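Brick Test Puts Two Gripper Fingers Head to Head

The lab at Dandeck spent most of December on a question that sounds simple: which fingers should go on the end of the arms? After 1207 trials with toy bricks, the team has an answer it likes, and a few surprises to go with it.

Two sets of fingers were on trial. The Miser is slim and stiff, with a tip that gets into tight spots. The Brullo is wider and bends a little as it closes, so it wraps itself around whatever it meets. Both bolt onto the same wrist, and both ran on the same Miettinen controller, which kept the comparison fair. Swapping one set for the other takes 3 minutes and a single hex key, and by the second week people were doing it without looking.

The job was the same every time. Pick up an interlocking brick, bring it to a second one, line them up, press, let go. Anyone who has done it at the kitchen table knows how little thought it takes. For a robot arm it's a wonderful little torture test! A brick that tilts even slightly in the grip will ride up on one side and refuse to seat, and pressing harder only makes things worse.

The wide fingers won on holding. Out of 110 tries with the brick handed over at a bad angle, the Brullo lost its grip on just four, while the Miser lost 24. The soft bend seems to pull the brick straight as the fingers close -- something the team had hoped for but hadn't counted on at full speed. The slim fingers got their own back when bricks sat close together. There the Brullo kept nudging the neighbors, and the Miser slipped in between them and came out clean.

The small camera at the wrist turned out to matter as much as the fingers did. Gertraud Steiner, who ran the trials, had started out with only an overhead view, and moving to the wrist made lining up far easier, even with the fingers filling a good part of the picture. "You want to see the edges of the brick right where you're holding it," she said. "From the ceiling you're guessing."

The next round pairs the two arms, one holding and one pressing, with the controller's force limit turned down by half. Curved bricks are going into the mix too, and those roll out of a grip in ways the square ones never do. Steiner's group plans to post the full trial log, the finger drawings and the controller settings once that round is finished, so other labs can run the same test on their own hardware.
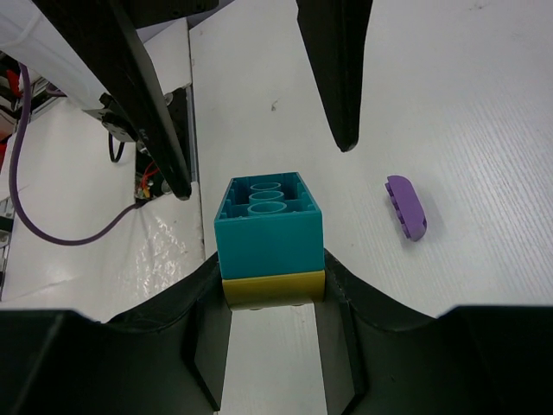
Gebhard Camenzind: Great to see numbers on this. Did you change the closing force between the two finger sets, or leave it alone? We found the softer kind needed a good bit more before it stopped slipping, and then the pads wore out fast. I'd love to see wear in the log if you kept track of it.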